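# Showing a robot how to pack a box, by hand

I've been recording demos with the hand-held grippers since July, and I still mess up the start of almost every one. So, my routine!

1. Move slower than feels natural. Pick the small thing up first and pause for a beat once you've got it.

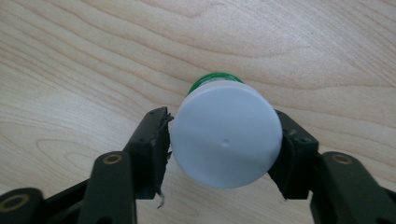 My early grabs were way too fast, and the Palstead policy learned to snatch. Now I squeeze, wait, then lift. With something round, like that white piece with the green band, I get one finger on each side and keep the squeeze even.

2. Open the jaws all the way between moves.

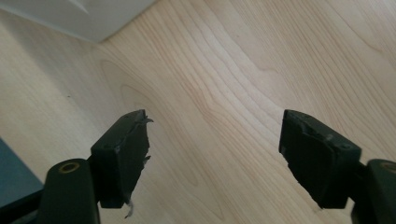

Half-open jaws are hard to learn from — I threw out 117 takes over that one (ouch). Check your finger pads too, and swap them before they get too ragged.

3. Keep the box and its lid in the same general area, and nudge them a little between takes. Both hands start at the near edge.

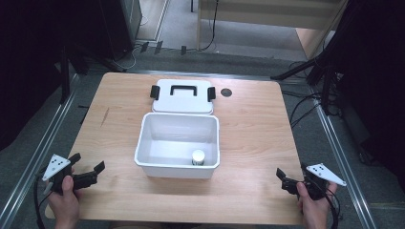 4. Finish cleanly. Back your hands off, hold still, then stop recording.

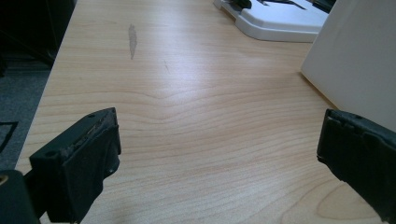 I do 10 takes, stretch my wrists, and do 10 more. Our Drultdale set is at 855 good ones, and I'd like 1255 before we retrain. If your wrists start to ache, quit for the day — tired takes look sloppy and you'll only end up deleting them.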